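Home Forums Cells and Maintenance Small Cells Search Log in

Vacuum lost on cartons lying flat, fault 1133, only on the left side of the shelf

23 replies hidden by your filter | 138 views

mteshome
Good morning to all. I am responsible for one small picking cell in Stirkovport and I would like to ask for your advice. The arm is a Bimier, the older controller with the gray pendant, and the gripper is a Saber vacuum head with two bellows cups. The camera is on the wrist. The cell picks retail cartons that lie flat and puts them into a tote.

My problem is the following. Since we moved the shelf in August, the gripper comes down, touches the carton, the vacuum rises a little and then falls, and the controller stops with fault 1133 (vacuum not reached in time). It happens nearly always with cartons on the left side of the shelf. On the right side the cell can run the whole shift without a stop.

What I have done until now:
- changed both cups
- cleaned the filter in the vacuum line
- checked the supply pressure at the gripper while it is picking, it does not drop
- blocked the cups with my palm, the vacuum comes up fast and stays

I have not touched the camera calibration. I am afraid of it, to tell you the truth. The colleague who did it has left and his notes are four lines long.

Meron Teshome

2 likes

oldflange
Cups and supply are fine then, you already proved it with the palm test. Good post, by the way, most people leave that part out.

Left side bad, right side good says geometry to me. Either the shelf is not level any more or the camera thinks it's somewhere it isn't. Put a dial indicator or even a plain pointer on the flange and touch off the four corners of the shelf. Write down Z for each. Ten minute job.

5 likes

pickrate_pam
Disagree a bit. I'd look at the cartons before the shelf. What are you picking exactly? If it's thin board with a liner bag inside, the face gives way under the cup and the bellows never seats. We fought this for weeks on tea boxes. In the end the program was fine and the cups were too stiff.

oldflange
Thin board doesn't know which side of the shelf it's on.

4 likes

pickrate_pam
It does if the person loading puts the fresh ones on the right and the returned ones on the left! Ask who loads it and how.

mteshome
Thank you both. The cartons are breakfast cereal, so yes, thin board with a bag inside. Regarding the loading, I asked. There is no rule, the operators fill where there is space. But I have not watched them, so I cannot promise it.

I have now touched off the corners as oldflange proposed. The front left corner is lower than the other three by almost the thickness of a coin. The two right corners agree very well with each other. So the shelf is not level. I am a little ashamed that I did not check it first.

kjell_m
Don't be, everybody checks the shelf last. Is it sitting on its feet or bolted to the frame?

mteshome
It is bolted at the back side and stands on two adjustable feet at the front. The lock nut of the left foot was loose, I could turn it with my fingers.

kjell_m
There's your August. Someone rolled it over, set it down and never tightened the nut, and it has been walking down ever since. Level it, lock it, put a paint mark over nut and thread so you can see next time if it has moved.

6 likes

oldflange
And after leveling, redo the shelf frame in the controller. Three points, same pointer. Don't edit the old numbers by hand.

Grenduneck
Hello, a different opinion from me. I would not re-teach anything before the hand-eye calibration has been verified. If the camera is off by a small angle, the error grows with distance from the place where it was calibrated, and it will look exactly like a tilted shelf. You could level the shelf perfectly and still have half of your problem. Then you teach the frame over it and now you have two errors which hide each other.

3 likes

oldflange
Nobody said skip it. But you fix the thing you can put a wrench on first. He has a loose nut. Fix the nut.

Grenduneck
Yes, fix the nut. I only say, do not teach the frame the same afternoon.

pickrate_pam
For what it's worth I'm with Grenduneck on the order. Nut, then check the camera, then frame.

mteshome
I will follow this order. May I ask how you verify the calibration without doing it new? I do not want to destroy a good one.

Grenduneck
Save a backup of the calibration file first. On paper also, write the six values. Then:

1. Tape a printed target flat on the shelf, in the middle.
2. Take a picture with the wrist camera from your normal detection pose and note the target position in robot coordinates.
3. Move the arm so it looks from another side, tilt the wrist, take the next. Do this from five or six poses.
4. The target has not moved, so the position must come out the same each time. How much it wanders is how bad your calibration is.

Repeat with the target at the far left and the far right. You are only reading, so you can't destroy anything.

9 likes

kjell_m
Saving this post. One addition, tighten the camera bracket screws BEFORE you start and not halfway through, ask me how I know.

mteshome
I have good news and half good news.

The foot is adjusted and locked, with the paint mark. The four corners now agree. Then I made the test of Grenduneck. In the middle of the shelf the target stays in nearly the same place from all poses. On the far right also. On the far left it wanders sideways, by less than half a cup, and always in the direction of the edge.

After this I let the cell run on the left side with the old frame. The fault comes less often but it still comes. When it comes, I looked very closely with a flashlight. The cup near the edge sits partly over the end of the carton, on the fold. So the cup cannot close.

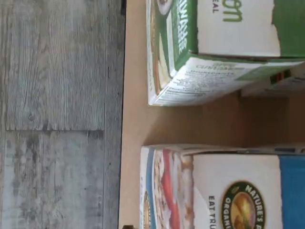 I would also like to say something about the cartons themselves, as pickrate_pam asked in the beginning. For the last test I laid them on their sides with a free gap between them, and I turned the ends toward the shelf edge, as the operators do. The corners of our cartons are not perfect. They go through many hands and many picks, and at the folds the cardboard is a little crumpled. On the flat of the large face the cup holds very well, I can pull and the carton comes. Near a fold it is a lottery. So I believe now that both sides of the discussion were correct: the camera sends the cup too near to the edge, and at the edge the board is too weak to forgive it.

My questions now are two. First, should I make the hand-eye calibration new, or can I give an offset only for the left side? Second, is it reasonable to forbid the picks near a fold in the vision program?

oldflange
Don't do the offset. You'll forget it's there, and in two years some poor person opens the program and wonders why the left side is special. Recalibrate.

7 likes

pickrate_pam
Second question: yes, very reasonable, do it today. Most vision packages let you shrink the pick region inward from the detected outline. Set it to a full cup radius plus a bit. You lose nothing on cereal boxes, the face is huge compared with the cup. Narrow side faces are another story, there you may have to go down to one cup.

mteshome
I found it, in our software it is called "inner margin" and it was set to zero! I have put the cup radius plus two millimeters. I did not have any fault since then, but it is only one shift, so I do not celebrate.

Grenduneck
Good. Still recalibrate. The margin is covering the error now. When you do it, put the target in the left zone as well. My guess is that your colleague took all his poses over the middle and the right, and the left was never in his data at all.

mteshome
You guessed right, I think. In his four lines of notes it says "12 poses, center + R". I had read this R as "rotation". It may well be "right".

kjell_m
lol. R for right. Frame that note.

3 likes

mteshome
Calibration is done. I used twenty poses, spread over the left, the middle and the right, with the wrist tilted in both directions. The controller must stand in manual mode and it took me one whole morning, mostly from walking between the pendant and the screen. Then I taught the shelf frame with three points, as oldflange wrote.

The target now wanders the same small amount everywhere, and on the far left it is much better than before. I left the inner margin as it is.

For people who find this thread later with the same fault: the vacuum timeout in our controller is 2000 ms. Somebody in another place advised me to make it longer. I tried it for one hour and it only made the robot wait longer before the same stop, so I put it back.

oldflange
Nice work. Longer timeout is the first thing everyone tries and I've seen it help exactly once, on a hose that was way too long.

pickrate_pam
I'd still try a softer cup on one side and compare. Short bellows, softest durometer they'll sell you. Crumpled folds are only going to get worse as those cartons go round.

oldflange
Softer cups wear faster and swing more on the move to the tote. If it's running, leave it.

pickrate_pam
Then slow the move. Agree to disagree :)

mteshome
I have ordered two of the soft ones and I will put them in when the present cups are worn, so you are both a little bit satisfied. I have also added the paint mark on the foot and the bracket screws to the weekly check sheet of the cell. Does anybody have a good method to write the calibration poses into the backup, so that the next person can read them? Four lines are not enough, I have learned this.

Grenduneck
I keep a plain text file beside the backup, one line per pose, plus a sketch of the shelf from above with a cross for each target position. Write "left" and "right" in full.

8 likes

Share 11 comments shared Report thread
Last updated: 2020-12-04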